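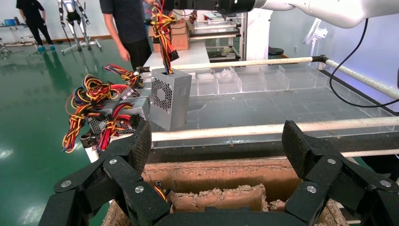
*Figure 1. Power supply units next to an open box with shredded packing material.*

**Course: Handling and Packing of Small Electronic Goods**
**Handout 4: Power supply units with fixed cables**
Prepared by Azadeh Bagheri, with corrections from Bahman Babaei (May)

In the last handout we treated goods that have no cable, or a cable that can be removed. Today we come to the more difficult group. A computer power supply is a heavy metal box, and from one side of it comes a bundle of wires that cannot be taken off. For packing purposes you must think of it as two objects tied together: one is stiff and the other one is soft. Most of the damage which students see in the returns exercise comes from the meeting of these two.

Please read sections 1 to 3 before the practical class. Section 4 we will do together.

## 1. Words we use in this course

**Unit.** The metal box with everything that is fixed to it.

**Casing.** The metal outside of the unit. Usually a part of it is perforated, so that air can go through.

**Fan side.** The side with the fan grille. In Figure 1 the upright unit has its round grille facing outward. We call this position "standing". When the unit rests on its largest side, we say "lying".

**Harness.** All the wires together, with their connectors. The colors are commonly red, yellow, black and orange, but please do not use color to decide what a wire is for. In this course we only pack. Testing belongs to the course of Bahman Babaei in the second term.

**Exit.** The place where the harness leaves the casing. It is the weakest point of the unit from the view of the packer.

**Fill.** Any soft material in the box. Ours is shredded paper and cardboard.

**Cell.** One compartment of a divided box.

## 2. The harness

A loose harness makes three kinds of trouble. It catches on the neighbor unit, so you lift one and the second one comes along. It hangs over the edge of the table, and the weight of the connectors can pull it further. And it takes more space than you have planned, because a tangle is mostly air.

Look at the cables on the left in Figure 1. The loops go down past the table edge. For the exercise I ask you to name first what you would move, before you touch anything. Most students want to start with the box. I would start with the hanging loops and bring them up on the table.

The order of work that I teach is the following:

1. Bring every connector onto the table.
2. Hold the unit by the casing with one hand. Never lift by the wires, also not for a short distance.
3. With the other hand, follow the harness from the exit toward the ends. If it goes under another unit, lift that unit first.
4. Fold the harness in long loops. Do not make the first bend directly at the exit; leave the width of two fingers straight.
5. Close the loops with one paper band. In the Braseck method the band goes in the middle, in the Venix method it goes near the connectors. Both are accepted in the examination, but do not mix them in one box.
6. Lay the connectors so that they do not press on the fan grille.

A small remark about step 3. Students who are strong in the hands often pull when the harness stops. Please don't. A connector has small edges and holds very well to the wires of the next unit, and pulling makes the knot tighter. Push some slack back into the tangle, then turn the connector and try again.

## 3. The box and the fill

We use plain brown cardboard boxes, and we use them again many times. A torn flap or a frayed edge is acceptable for practice and for moving goods inside the building. For sending outside, the box must be new or have whole edges, and the flaps must meet in the middle.

Fill has two tasks. Under the goods it carries, and between the goods it stops movement. Shredded fill looks high when it is fluffy, but it sinks under a metal unit. Press it with the flat hand before you put in anything, and add more if you feel the bottom. In my own notes from the Fallahi warehouse I wrote "press, add, press", and I still do it in this way.

Small parts disappear in shredded fill. In Figure 1 you can find a short tuft of red and yellow wire coming up from it, near the left side. If it were fully covered, the next person would maybe throw it out with the paper. So for cable pieces we have one rule: **no loose wire goes into a box with open fill, it goes into a divided box.** The cells are for this.

When you divide a box yourself, cut the partitions a little lower than the walls. If they are higher, the lid presses on them and they bend. The cut edge may be rough. It is not a problem for wires, but clean away the loose fibers when units will go in later, as the perforated casing collects them.

How to load the cells:

- One bundle per cell. Two bundles will become one bundle before the end of the week.
- Coil, then put in. Do not put in and then coil.
- Leave the plug on top, where the hand finds it.
- Fill the cells from one side of the box to the other, so the empty ones stay together.
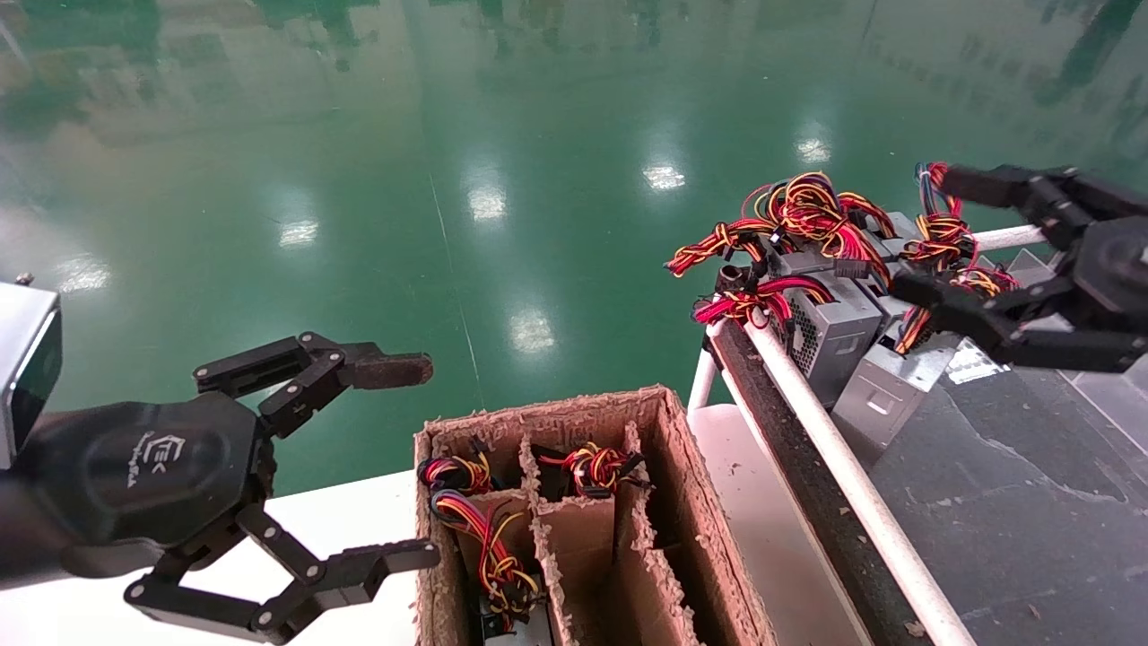 ## 4. Practical exercise

Work in pairs. Every pair gets 5 units, one divided box and one open box with fill. Time is 4 minutes for sorting and after that as long as you need for packing – I do not give points for speed.

Compare first with Figure 2 (the divided box). The left cells and the upper middle one have wires in them, and the cells on the right are empty. Write down for each bundle if you would leave it as it is or coil it again, and give a reason in one sentence. Then look at the pile of units on the right and write in which order you would free them.

For the record sheet use form 639. Under "method" write Braseck or Venix. Under "fill" write the material, not the supplier; many of you wrote "Pondier" last time and I could not know which fill it was.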